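In defense of the toy vegetable stand

My sister-in-law thinks I've lost it. There is a produce display in my front room, a whole pretend greengrocer's counter, and I have no plans to take it down. It went up in August to keep the kids busy for an afternoon, and they named it Doko (no idea, ask them), and it has been open for business ever since.

So let me make my case, because I think people get play food all wrong. You go into a big toy store and what do you find? A plastic tub of 124 pieces, every one of them hollow and shiny, the hot dog the same size as the pineapple. Kids dump it out, you step on a fried egg in the dark, and the whole lot ends up under the couch. I bought one of those tubs. I regret it every time I vacuum!

What I want instead is lumpy stuff. Knitted stuff, fuzzy stuff, things that crumple a bit when you grab them. A knitted vegetable doesn't have to look exactly like anything. If it's yellow and round and kind of bumpy, it can be a squash before lunch and a cabbage after, and I promise you no customer at Doko has ever asked for a refund over it. 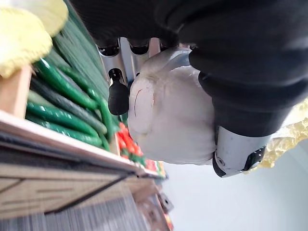

And it's the handling that matters to me. Real produce shopping is a hands job. My grandmother could spend ten minutes at a market stall picking up onions and putting them back, giving each one a little squeeze and a look as if it owed her money. Kids at a good pretend stand do exactly this. They pick a thing up, turn it over, change their minds, put it back in the wrong spot. Hard plastic gives you nothing to squeeze, so they don't bother, they just throw it in the basket (or at each other).

I'll admit the handmade route can get silly. There's a shop over in Ludthorpe, Zacharopoulos, with a felt leek in the window for 14 dollars. Fourteen! For a leek! I love a leek as much as the next person, but I stood on that sidewalk and did the math on a full stand and had to go get a coffee. The craft fair in Rukdale is where I'd send you. I came home last time with 4 vegetables and enough change left for parking, and one of them has a wonky stalk that makes it the most popular thing we stock.

The other complaint I hear is the washing. Yes, yarn gets grubby. Ours go in the sink with a little dish soap and then sit on a towel overnight, and they come out a bit fuzzier each time and I like them better for it. I have 2 that have gone so soft and shapeless that they've been moved to the "soup" section, which was the kids' idea and a pretty smart bit of retail if you ask me.

My sister-in-law still wants to know when I'm getting my front room back. I sold her a cabbage and told her we close at six.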